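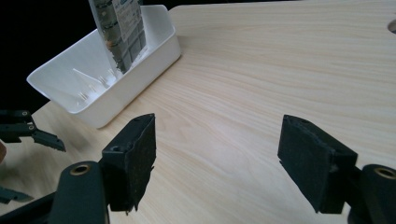 Hand grippers - buy a second pair now or wait?

Vega Barroso
Budget due in June. We want to record small-parts handling, pick and place into trays, that sort of thing, then train an arm on it later. Got 900 left for equipment. Prikine quoted me 879 for a second pair of hand-held grippers, shipping extra. Mikkelsen has a single for less but no spare pads listed anywhere. Is one pair enough to start? And what do people put aside for wear?

Noelia Benítez
Dont spend 879 out of 900. Pads are what gets you. Foam ones go ragged on the lower edge first, then thin stuff starts slipping. We paid 93 for a set of 7 and I'd put two sets in the budget before any second pair. Ask Prikine for the pad price in writing, they left it off our first quote. Also trays - cheap plastic is fine, just get all of them the same. If the parts are really thin, test one pair on them for a week first. Then decide.

flistano_user
we just got the Mikkelsen. works ok

prilby
Check the shipping before you commit, mine pushed the order over the limit and it all had to be re-aproved. Took forever. No idea on pads sorry

Filed under: Equipment > Buying and budgets > Grippers

Search this community Go

Related
Replacement pads - glue or screw on?
Arm first or grippers first?
Quote expired, can I ask for the same price
Trays for small parts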